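Subject: Re: lint on black clothes from new sheets
From: Khadija Mahrous
To: home-laundry list

Graler wrote:
> I fold on the bed, and anything black comes away covered in
> fuzz. The sheets are new this February and I've washed them
> 2 times. Is it the sheets or the dryer?

Most likely the sheets. New cotton sheds for the first few washes, and black cloth shows all of it. I fold on the bed too, on a lime green sheet, and my black things pick up fine fibers just from lying there.

What helped me was washing the sheets alone on cold, with no towels in the load, and emptying the lint screen halfway through drying. I also give the sheet a good shake before I put any clothes on it — it takes a few seconds.

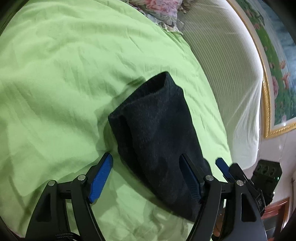
Should black clothes be folded inside out?
Fold them inside out if they go in a drawer with light-colored things. On a shelf by themselves, right side out is fine.

For fuzz that is already there, a damp rubber glove works better on matte fabric than the sticky rollers. Wipe in one direction, top to bottom, then fold lengthwise first so the side you cleaned ends up inside. I went through a 50-sheet roller in a month before I switched.

If the sheets still shed after five or six washes, I would send them back. Dunus took mine without the packaging — I only needed the order number.

Khadija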